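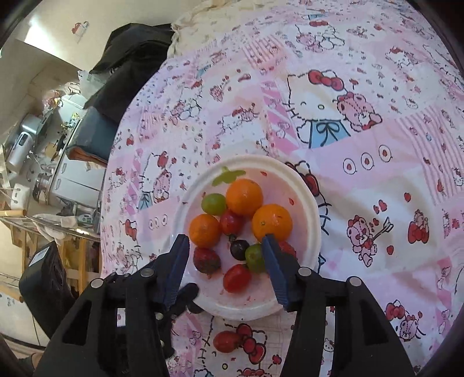
Ticket 3666
Project: Purnbridge student manipulation project, fruit sorting task
Opened by: Tanvir Majumder
Assigned to: Janaka Liyanage
Opened: 2025-06-26
Status: open (was closed, reopened)
Priority: medium

Summary
Gripper width reading drifts during a session. By the end of a run the log says the fingers are still slightly open when they are fully shut.

Steps to reproduce
Zero the gripper with the fingers closed on nothing. Do a normal fruit session, picking off the plate and putting back. Close the fingers on nothing again and read the width. It should be zero and it isn't. I get 2 mm, sometimes a bit less. Restarting the logger clears it, then it creeps back.

Expected
Closed means closed.

Comment, Janaka Liyanage
Which firmware? If you're on the one from the Busis download page, people have said the encoder filter is wrong in it. Flash the newer one and try again. I'd be surprised if it was anything else.

Comment, Tanvir Majumder
Flashed. Same. I'd also like to know who "people" are, as the only mention I can find of the filter being wrong is you, in the group chat, in October.

Comment, Janaka Liyanage
Fair. Try the pads then. If they've worked loose the fingers will stop in a different place each time.

Comment, Tanvir Majumder
Pads are seated. I pulled on both and neither shifts. I also don't see how a loose pad gives a drift that only goes one way. A loose pad ought to give me rubbish in both directions.

Comment, Janaka Liyanage
Recalibrated it myself with the Jurnel script and ran 100 open/close cycles on the bench with nothing between the fingers. Width came back to zero at the end. Closing as fixed by recalibration.

Status changed: open to closed

Comment, Tanvir Majumder
Reopening. A hundred cycles on nothing isn't the task. There was no load on the linkage at any point, so all it shows is that the gripper is fine when it isn't gripping. Ran a proper session on the fruit straight after your calibration and the offset was back before I'd finished the plate.

Status changed: closed to open

Comment, Tanvir Majumder
Some more detail, as I was asked for it.
Small tomatoes only: hardly any drift.
Oranges only: drift appears, and gets worse the longer I go on.
Mixed plate: somewhere in between.
So it looks like it goes with how wide or how hard the grip is. I can't tell those apart with fruit, the oranges are bigger and I squeeze them more. Before anyone says temperature: same room, same table, and I did the tomatoes last.

Comment, Janaka Liyanage
OK, that does sound mechanical. Pivot pins? If the bore has worn, the linkage could sit differently after a heavy squeeze. Dal Bello do a replacement pin set and it's cheap.

Comment, Tanvir Majumder
Maybe. I'm not ordering pins on a maybe, we did that with the cable. I put a paint mark across the encoder magnet and its shaft. If the mark stays lined up and the reading still drifts, I'll believe pins.

Comment, Tanvir Majumder
Mark has moved. Not by much, but you can see the step in it without a lens. The magnet is slipping on the shaft. Took it off and there's hardly any glue under it, one dot to the side. I assume the jerk at the start of a hard grip is what shifts it, though I haven't proved that.

Comment, Janaka Liyanage
Right. Clean both faces, reglue all the way round, leave overnight, zero it, rerun. I'll take the firmware note off the wiki.

Comment, Tanvir Majumder
Reglued. One oranges session so far, reading zero at the end. Leaving this open. It also read zero after your bench test, and one session proves very little. I want a full set of mixed plates before I call it.

Still to sort out: what to do with the recordings made while it was slipping. Episodes up to 2611 have the old widths in them. The script that subtracts a straight-line drift assumes it crept evenly, and I've seen nothing to say it did. My vote is to flag them and keep them out of training until somebody checks a few by eye against the video.

Comment, Janaka Liyanage
Flagged. Not deleting anything yet.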